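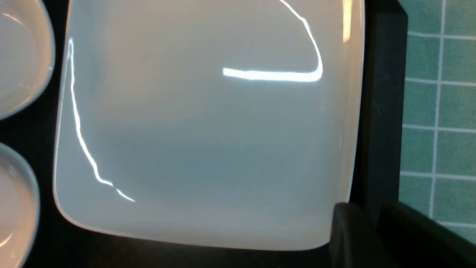
Rapport d'avancement, deuxième période
Projet étudiant Perkine (tri et rangement de vaisselle par bras robotisé)
Destinataire : Fonds Rirkska, programme Ateliers techniques
Rédaction : Malcolm Pilkington, enseignant responsable

1. Rappel

La subvention finance un atelier annuel ouvert aux étudiants de deuxième année. Le groupe compte 9 inscrits, répartis en deux équipes. L'équipe Pramik s'occupe de la saisie des assiettes et des plats, l'équipe Chrysikopoulos du tri de petits objets dans des bacs. Maureen Hebden encadre la partie logicielle.

2. Travaux réalisés

Les étudiants ont terminé le support de la caméra de poignet et refait le câblage, qui gênait la rotation de la pince. La procédure d'étalonnage est rédigée et chaque équipe l'applique en début de séance.

Côté vaisselle, la difficulté principale reste le reflet de l'éclairage sur l'émail blanc. Le programme de détection prend parfois une ligne de lumière pour un bord d'assiette et propose un point de saisie au milieu du plat. Les assiettes carrées posent plus de problèmes que les rondes, car la pince doit aussi s'aligner sur le côté choisi. L'équipe Pramik a réglé l'exposition à la baisse et ajouté un contrôle de continuité du contour. Sur la dernière série de 13 essais, 9 saisies ont abouti. Les 4 échecs sont consignés dans le cahier de l'atelier avec les images correspondantes.

Côté tri, le fond vert est monté et sert à isoler les bacs du reste de la salle. Il a fallu reprendre la fixation deux fois.

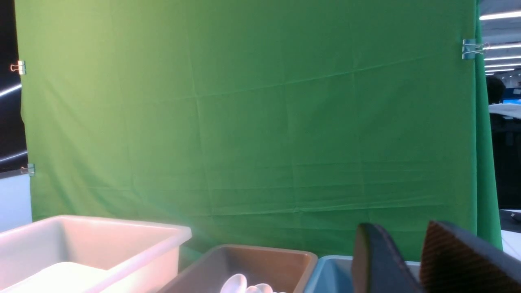
Poste de tri : fond vert tenu par des pinces, bacs blanc, brun et bleu clair, pièces ovales blanches dans le bac brun.

Le programme distingue correctement les bacs par leur couleur. La localisation des pièces à l'intérieur est moins fiable quand elles se touchent ou quand la pince en masque une partie. L'équipe Chrysikopoulos teste une prise de vue supplémentaire avant la descente du bras.

3. Écarts par rapport au calendrier

La démonstration commune aux deux postes était prévue en mai. Elle est reportée à juillet. Le retard vient de la livraison des patins de pince et de cinq séances perdues pendant les examens. Le contenu de la démonstration ne change pas.

4. Budget

Les dépenses de matériel restent dans l'enveloppe accordée. Le poste « petites fournitures » est légèrement dépassé ; nous demandons l'accord du Fonds pour compenser avec le reliquat du poste « déplacements ».

5. Prochaine période

Reprise des essais sur assiettes carrées avec un éclairage diffus. Tri de deux types de pièces dans une même séquence. Rédaction du guide destiné à la promotion suivante, relu par Maureen Hebden. Les comptes détaillés seront transmis avec le rapport final.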